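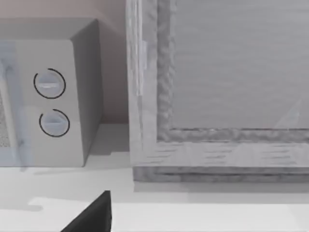 HOUSEHOLD TIPS / CELEBRITY STYLE AT HOME

Red carpet gowns: keeping a borrowed or rented dress alive for one night

Fri 7 May

Premiere season again and half my inbox is asking how the stars stay spotless. They don't. They have Tapio Harju. He's dressed actors for 149 premieres (his number) and I got ten minutes on the phone with him between fittings. Notes as I took them.

Deodorant marks. Dry nylon stocking, balled up, light rubbing. No water on silk, ever. Water leaves a ring and the ring is worse than the mark.

Foundation on the neckline. Shaving foam, the plain white kind, on cotton or poly only. Dab, wait 6 minutes, lift off with a damp cloth. On satin leave it alone and wear a necklace lower.

Red wine. Blot. Don't rub. Club soda if the fabric is washable, then blot agian. Tapio's singer client, the one in the Vandenberghe gown last August, sat through a whole awards dinner with a napkin pinned over hers.

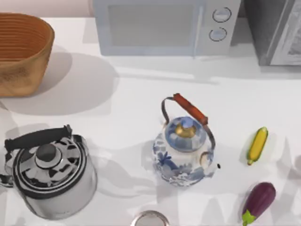

Lipstick. White bread, crust off, pressed on the smear. Sounds silly, works on matte crepe. Not on velvet, you'll be picking crumbs out all night.

Creases. Hang it in the bathroom, hot shower running, door shut, 20 minutes. Keep the hem off the floor. Sequins: no steam at all, some of them curl.

Broken zipper. Rub a pencil tip along the teeth. Still stuck, bar soap. Teeth gone completely, get sewn in. Plenty of famous people have been sewn in, bring small scissors for later.

Hems. Double sided tape for one night, take it off before bed or the glue sets. Toltora tape is what Tapio carries, any fashion tape will do.

Shoes that slip. Sandpaper on the sole, few strokes, and a spritz of hairspray inside the heel.

Going home: air the dress over night before it goes in the bag. Rental places charge for smell. Dilent wanted 1000 for a smoky train on one of their gowns so read the small print first.

Next week, hats and how Joonas Leinonen packs them for flights. Send questions before then pls.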